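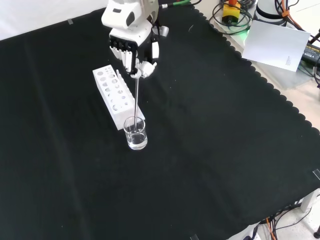 Cletville Water Users Group - minutes, 1 October 2024
Last updated: 1 October 2024

Present: Aurelia Pană (chair), Sorin Ilie, Virgil Iordache, Anca Furtună (notes). Apologies: Sebastian Barbu.

1. August minutes
Agreed. One fix - Trakham Lane, not Trakham Road.

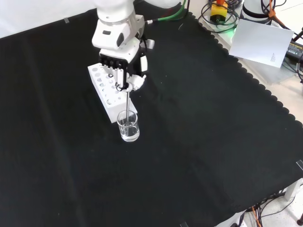
2. Well levels
Sorin read out levels. North well down 2 feet since August, south well no change. Pump quote from Sudis is $430, fitting extra. Virgil wants a second quote. Agreed, Sorin to ask. 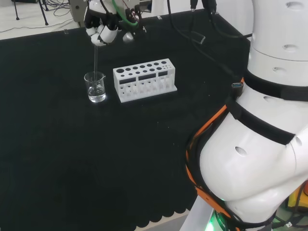
3. Home testing
57 households signed up for hardness kits, letters still to go out. Aurelia wants the instruction sheet shorter, people skip page two. Use a small clear glass with a pouring spout, like the beaker with the rod in it, and fill it no more than halfway. Stir, wait, read the strip in daylight. Anca to retype sheet. Paisan Street residents asked if softened water counts - no, take it from the outside tap.

4. Newsletter
Going to 200 copies. Virgil has the folding

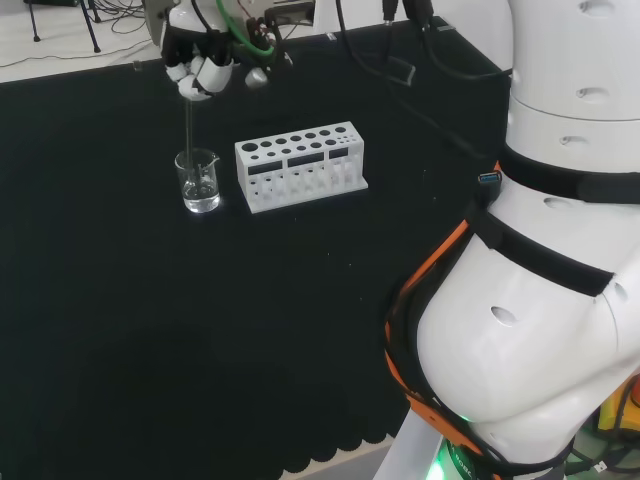 and will drop bundles at the library and the feed store. Deadline for peices is the day before printing, no later please.

5. AOB
Hydrant on Trakham Lane still leaking. Sorin to call the town again. Closed 8:40.

Comments (3)

Sebastian Barbu: Sorry I missed it. I can get the second pump quote if Sorin is busy.

Sorin Ilie: Yes please, will send you the well depths tonite.

Paisan St resident: Does the outside tap need to run first?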